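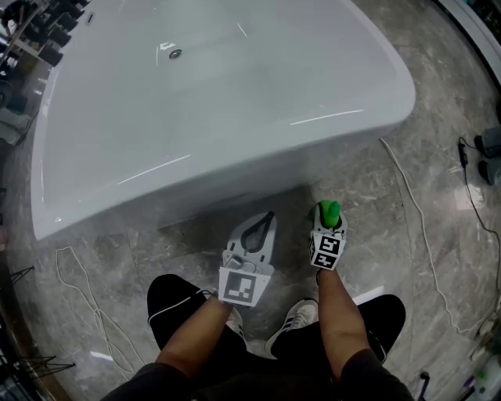 Hand-held grippers at the foot of a freestanding tub.

About Gorach

Hi, I'm Veronica Stanciu, and I run Gorach out of a former tile store in Follville. We set up and look after one machine, the Kasten, a two-armed bathroom cleaner that works in hotels and showrooms. People ask all the time if we'd take on other robots (floor scrubbers, mostly) and the answer has been no for as long as we've been open. The Kasten keeps us plenty busy!

I came to this from plumbing supply. I spent years selling tubs and faucets, and I learned more than anybody should about how acrylic scratches and where dirt hides under a rolled rim. When Prakbridge, the showroom down the road, got the first Kasten in our county, they called me to ask why it kept bumping the overflow slots. I didn't know a thing about robots, but I knew tubs, so I drove over with a tape measure and stayed until dinner. That was one March, and by summer I had a business name and a very patient accountant.

How we set one up

A new Kasten arrives on a pallet at 190 pounds, with the arms folded and the wrists strapped down. We unpack it in our own shop first and let it run through its joint checks overnight. Then it goes out to the customer, and the part I like best begins.

The Kasten learns the room from a person. We go around the fixtures with a pair of hand-held grippers, one in each hand, and do the motions we want it to pick up – along the rim, under the curve of the base, down where the tub meets the floor. Each gripper carries square black-and-white markers so the software can keep track of where it is. You end up sitting on a lot of cold floors. Freestanding tubs take longest, with all that curve and hardly a straight edge to line up on, and we usually record 40 passes before I'm happy. A plain shower tray might need half a morning.

Shiny floors deserve their own paragraph. Polished marble throws light back at everything, and on a bright afternoon the tracking can lose a marker just as you reach the far side of the tub. We pull the blinds, or we come back at 7 in the evening. Please don't wax the floor the day before we come. I mean that with love.

Looking after it

Every Kasten we set up gets a visit from us once every three months. We go over the wrist seals, wipe and recheck the cameras, tighten whatever has worked loose and swap the fingertips. The tips are rubber and they wear faster than you'd think, so we change them after roughly 200 hours of cleaning even if they still look fine. A worn tip grips a cloth badly and then the machine presses harder to make up for it, and your acrylic is what pays.

The hand-held pair gets looked after too. A marker with a lifted corner or a smear of soap scum will throw the whole recording off by a finger's width (ask me about the week I blamed the arms, the software and the customer's wifi before I finally cleaned a sticker). We keep spare markers flat in a folder, never rolled, and we calibrate both grippers again after any drop, even a little one.

Repairs

Most calls are small. A cable has been pinched under a wheel, or a wrist squeaks, or somebody moved the tub a few inches and the Kasten is politely scrubbing the air beside it. Tell us if you move the tub! A moved fixture only needs a short re-recording, and we can generally fit that in the same week. For bigger things like a shoulder motor we bring the machine back to Follville and lend you ours in the meantime. We have one loaner. It has a dent in the left side and works perfectly well.

Who's here

There are 4 of us. I do the recordings and most of the talking, and the other three split the bench work, the driving and the phones between them, depending on who's had coffee.

If you have a Kasten, or you're thinking of getting one, come by the shop. The demo tub is in the back, past the loading door, and you're welcome to pick up the grippers and have a go yourself. Wear pants you can sit on the floor in.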